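Health Services Management
Unit 6 handout: Reading awards, rankings and "top performer" lists
Instructor: Chrysanthi Andreadis

Bring this to the seminar along with the Bilness case packet. The packet has the full tables.

1. What a ranking measures

Most rankings of hospital leaders start with nominations. Somebody has to fill in a form, and the places with a communications office fill in more forms. Before you look at who came first, find out who was in the pool. If the organizer won't say, write that down as a finding.

Next, look at the judging criteria. Words like "vision" and "resilience" turn up a lot. Ask how a judge would score them, and whether two judges would give the same score. In the Wiltov regional list, 300 leaders were eligible, 150 were nominated, and the top 10 were published. We have no idea how the other 140 ranked, or how close the scores were.

2. The Bilness case

Bilness General won a patient experience award in its second year under Crescencio Montes. The press release credits his leadership. It leaves out three things you'll find in the packet:

The survey went only to patients discharged home. Patients moved to nursing facilities, who tend to be older and sicker, were never asked.

There were 778 completed surveys, and the release does not give the number sent out. Without it you can't work out a response rate, and without a response rate I would not put much weight on the score.

Meal service was changed the same spring, under a plan written by Rigoberto Apaza before Montes arrived. Food questions made up a large part of the survey. 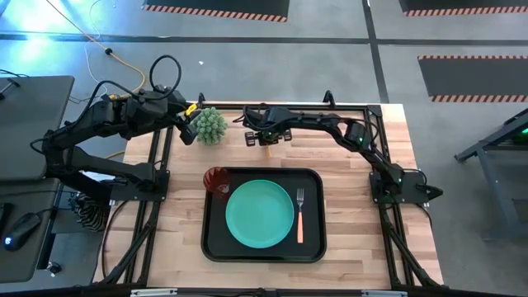

Tray with plate, fork and cup.

Maybe Montes deserves the credit anyway. Good executives sometimes leave a decent plan alone, and that is a skill — but a survey of this kind can't pick it up.

3. Vendor dashboards

Langlois and Clostudex both sell benchmarking tools that put your hospital in a colored band. Gwilym Hopkin's memo (packet, last section) shows the same hospital landing in the top band on one and the middle band on the other, using the same quarter's data. The two tools adjust for patient mix differently. Neither sales sheet mentions it.

4. For the seminar

Pick one claim from the Bilness press release and trace it back to its source. Note where the trail stops. Arnulfo Urrego will run the second half, on staff turnover, so read his tables first — especially the footnote on agency nurses, who are left out of the headline rate.

Written responses are due in November, one page, no cover sheet.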